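Grarnska Bench Enclosure, Three-Sided
Item no. 1408
Sold by Drelta

The Grarnska enclosure is intended for people who need a quiet background around their work table. It has a back wall and two side walls, and the front stays open so you can reach the table from your chair or standing. The depth of the tabletop is 600 mm. Please measure your room before you order, and leave 100 mm free behind the back wall for assembly.

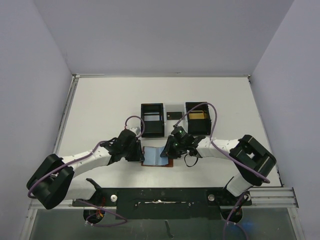 Assembly takes nearly an hour and is easier with 2 persons. Put the tabletop in its position first, then the back wall, then the sides. The color of the walls is pale lavender-grey, the same on all three sides, and the tabletop is white. Along the front runs a silver aluminum rail with grooves. We ask customers to keep the grooves free of dust, and a soft brush is enough for it. The panels can be cleaned with a damp cloth and mild soap. Please do not use scouring powder, it leaves marks which cannot be removed.

Delivery is made from our Guthrie warehouse in flat boxes. Spare panels are ordered under the name Simell, please mention left, right or back. The shade can differ a little between deliveries.

Questions about size or parts: Nicanor Medrano, customer desk.
Page updated January 21, 2013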